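Início > Dança > Visitas > Um dia na oficina da Grosard

Tempo de leitura: 2 min

Danço em pontas há 9 anos e nunca tinha visto nascer uma sapatilha. Por isso, quando a Grosard anunciou um dia aberto na oficina de Netareck, inscrevi-me antes de acabar de ler o e-mail (e depois passei a semana a mudar de ideias sobre que pares levar para mostrar às costureiras!).

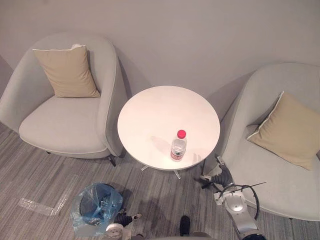

É preciso ser profissional para participar?

Basta ter aulas de pontas e enviar a inscrição pelo site da oficina. No meu grupo éramos 28, entre alunas, professoras e algumas mães muito curiosas.

Começámos pela sala das formas, com prateleiras até ao teto e um cheiro a cola que me ficou no casaco até casa. A caixa da sapatilha é feita com camadas de tecido e pasta, moldadas à mão, e depois vai ao forno a secar. Eu pensava que havia ali qualquer coisa de gesso - que vergonha, tantos anos a dançar em cima daquilo.

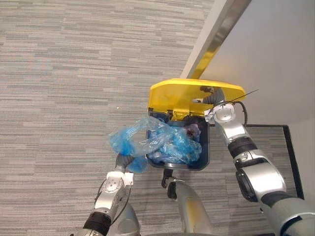
Depois do forno vem a palmilha, e foi aqui que fiz mais perguntas. O modelo Furnska existe em 7 durezas e eu andava a comprar uma demasiado mole para o meu arco. A senhora da prova pôs-me em demi-plié, apertou o calcanhar entre dois dedos e mandou-me subir devagar. Diferença enorme! Senti-me em cima da plataforma e não afundada lá dentro. 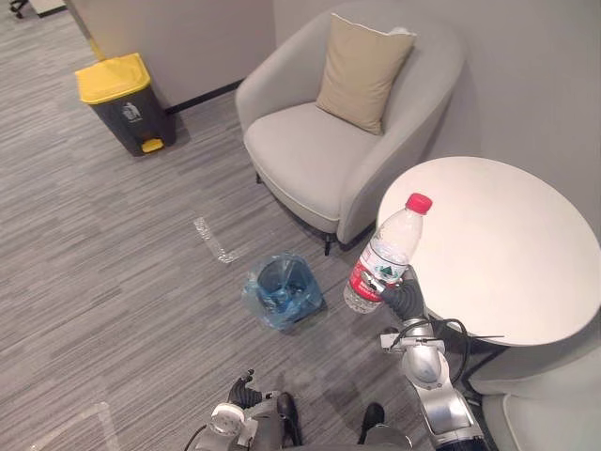 Netareck, 18/02/2022

À tarde houve aula no estúdio Staniforth, que fica do outro lado do pátio. Barra simples, muitos relevés a dois pés e uma sequência de elásticos para os tornozelos que já colei no frigorífico. O chão é ótimo, com aquela elasticidade que os joelhos agradecem, mas os espelhos embaciaram todos a meio dos tendus e acabámos a corrigir-nos umas às outras.

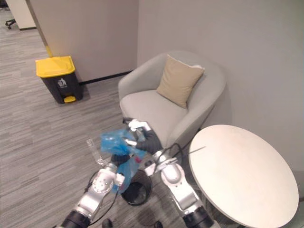
Também nos ensinaram a coser as fitas com fio dental, coisa que eu já fazia, mas com um ponto bem mais apertado junto à costura lateral. Trouxe 2 pares novos e uma bolha no dedo mindinho (culpa minha, insisti em fazer a aula toda com os pares por amaciar). Para a próxima levo proteções e um lanche decente - o café mais próximo fecha cedo.

14 partilhas | 6 comentários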